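Replacing the baseboards in the back room

The old trim in the back room had been painted so many times that the top edge was round. I pulled it off in May and put up primed pine, plain square profile, from the lumber yard in Orkdale. The whole job came to $240, and $9 of that was a new nail set.

I scored the paint line with a utility knife first and pried at the studs with a putty knife behind the bar. Only one piece of drywall paper tore. The inside corners took the longest. I coped them with a hand saw and filed the backs until they closed up. Miters would have been faster, but the walls are out of square and the joints would have opened over the winter.

I caulked the top edge and left the bottom alone. A contractor in Jostutport had quoted me $520 for labor. It took me two weekends, with a lot of sanding between coats.
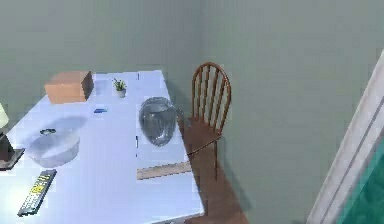
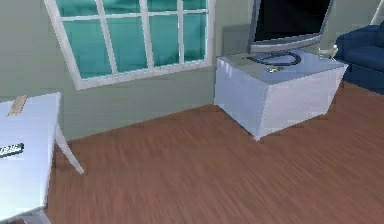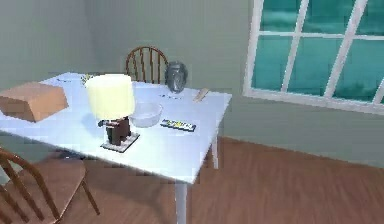 Orkdale Home Repair Club, Members' Pages

Next up is the closet door, which still rubs at the top corner. I plan to plane it before I paint it.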